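Tustano Housing Handling Set: data card

Version 3, July release. Maintainer: Edeltraud Wunderlich. Supersedes the pilot set distributed under the name Endus, which should no longer be used for training.

Summary

Tustano is a collection of teleoperated manipulation episodes recorded on a single-arm cell with a two-finger gripper. The task family is the handling of moulded plastic housings: approach, grasp, reorient, place, release. The set was assembled to train and evaluate visuomotor policies that take wrist camera input and gripper state and return end-effector motion. It has not been tested for other uses.

Contents

Episodes, total: 1852
Training split: 1333
Held-out split: 519 (see Known issues for two withdrawn episodes; 517 usable)
Episodes with a regrasp: 419

Each episode folder holds a wrist video stream, joint positions, commanded and measured gripper opening, an instruction string and an outcome label. Timestamps are in seconds from episode start. Gripper opening is normalised, with 0 fully closed and 1 fully open. Joint positions are in radians.

Collection

Episodes were recorded by trained operators using the Iturra leader arm. An operator received one instruction, performed it once, and labelled the outcome before the next instruction was shown. Failed attempts were kept. Operators were told not to correct a poor grasp unless the part was at risk of falling, and the regrasp flag was set whenever they did.

Housings were presented in varied orientations. Work surface and lighting were not standardised between sessions. Exposure on the wrist camera was left on automatic for the whole collection, so pale surfaces can clip to white while the part itself remains readable. We have not corrected this in the released video and recommend against doing so before training, as the deployed camera behaves the same way.

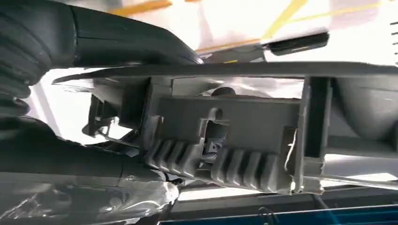
The camera is fixed relative to the gripper, and its horizontal axis does not match that of the work surface. Users who want an upright view should apply the rotation stored in the calibration file at load time. Do not rotate the stored video in place: the optical flow checks in the Rirkusus loader assume the original orientation and will reject the episode.

Annotation

Outcome labels take one of four values: success, partial, dropped, aborted. Partial means the part was moved as instructed but released outside the target area. A second annotator reviewed the held-out split and disagreements were settled by the maintainer. The training split carries operator labels only.

Contact start and contact end are derived from gripper current and have not been checked by hand. Thin edges produce late contact start values. Treat these fields as approximate.

Loading

Install the Rirkusus loader, set the data root, and request a split by name. The loader returns fixed-length windows by default; pass full_episode=True for variable length. Video is decoded lazily. On spinning disks, convert to the sharded layout first.

Known issues

Two held-out episodes have truncated joint logs. They remain in the archive so that indices do not shift, but the loader skips them.

In more than 851 episodes the instruction string was generated from a template and contains no colour or size term. Language-conditioned models trained on this set alone tend to ignore the instruction.

Gripper state lags the video slightly in the earliest sessions. A per-session offset is supplied in the metadata and is applied unless sync=False is passed.

There is no force or torque data. Requests to add it have been noted, but the cell was not fitted with a sensor during collection.

Licence and contact

Released for research use under the licence in the archive root. Redistribution of modified copies requires a changed name. Report labelling errors through the issue tracker, giving the episode index and the time offset of the fault. Corrections are batched and go into the next minor release.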